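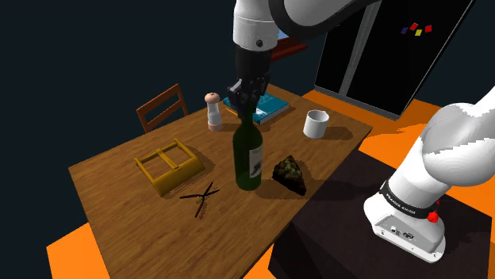
Green glass bottle, brown table. Render.

Viver Sala Table Review: 30 Days In

Posted 16 October 2018 by Natalie Whiteley

OK quick one, I have a dinner to get ready for and this review is already overdue. Got the Sala in the 6 foot size, medium brown finish. Paid full price, $584 with delivery, no discount code, no freebie. Viver doesn't know I exist.

Short version: good table, annoying box, bad instructions. Would buy again. Long version below.

Delivery

Two boxes. Top in one, legs and hardware in the other. The leg box showed up first and the top came four days later, so I had a pile of legs in the hallway for most of a week. Driver was great. Carton for the top was banged up on one corner but they pack it with thick foam and the wood was fine. If you live up stairs get a second person. I tried dragging it by myself and scraped the door frame, my fault.

Putting it together

Says 30 minutes. Took me an hour and a half, and I've built a lot of flat pack. The instructions are pictures only and step 5 is drawn upside down, so I had the cross brace on backwards and had to undo eight bolts. The hex key in the bag is soft junk. Use your own. Also do not tighten anything until all four legs are on, the sheet says this but on the LAST page.

Bolt holes lined up. Can't say that for the Tridano desk I reviewed in July, where I ended up drilling my own.

The top

This is what you're paying for. Real wood, nice streaky grain, every one is a bit different so don't expect yours to match the website. Mine came darker down one side. I like it. My sister thinks it looks like two tables.

Edges are thin and straight, which looks great and is not so great if you have small kids running around at head height. No kids here, just a hip that keeps finding the corner.

Oil finish, not a thick clear coat. So it feels like wood and it also stains like wood. More on that next.

Stains and such

Red wine: left a ring overnight after the first dinner. Mostly gone after a wipe with soapy water and a little of the oil they include. I can still find it if I go looking.

Coffee: wiped up in the morning, no mark.

Hot pan: used a trivet, I'm not a monster. Did forget one time with a bowl of soup and got a cloudy white spot. Took a week to fade and it hasn't totally gone.

Turmeric: don't. Just don't.

The little tube of oil is enough for one coat. A refill from Viver costs more than it should, I got a can of plain furniture oil from the hardware store and it seems the same to me. Test it underneath first.

Wobble

Some, at the start. My floor is terrible so I'm not blaming the table. There are screw-in feet on each leg and after ten minutes of fiddling it sat flat. Checked the bolts again at three weeks and two of them had worked loose. Put that in your calendar.

If you lean hard on one end there's a tiny bit of sway side to side. Doesn't bother me at dinner. Did bother me when I was using the sewing machine, so if it's going to be a work table too, maybe look at something with a heavier base.

Seating

They claim eight. Six is comfy. Eight if everybody likes each other and nobody has armchairs. Legs are right at the corners so you don't get stuck straddling one, big plus over my old table.

Versus the Emeck

People always ask. I had an Emeck table at the last apartment for years. Cheaper, lighter, you could throw anything at it because the top was basically plastic. Looked it too. If you have toddlers or roommates, get that. The Sala is nicer to sit at and way more work to look after.

Customer service

Wrote to them about a missing washer. Got a reply the next day and a baggie with 5 in the mail a week later. No complaints, alhtough the first email was clearly a form letter asking for the photos I'd already sent.

Good: the wood, the bolt holes, leg room, price is fair
Bad: soft hex key, upside down step, stains if you look at it wrong, split delivery

Four out of five. Would be four and a half with decent instructions.

Will update once winter hits and the heat's on, want to see if the top moves at all. Comments are open, if you've had yours thru a dry winter tell me how it did.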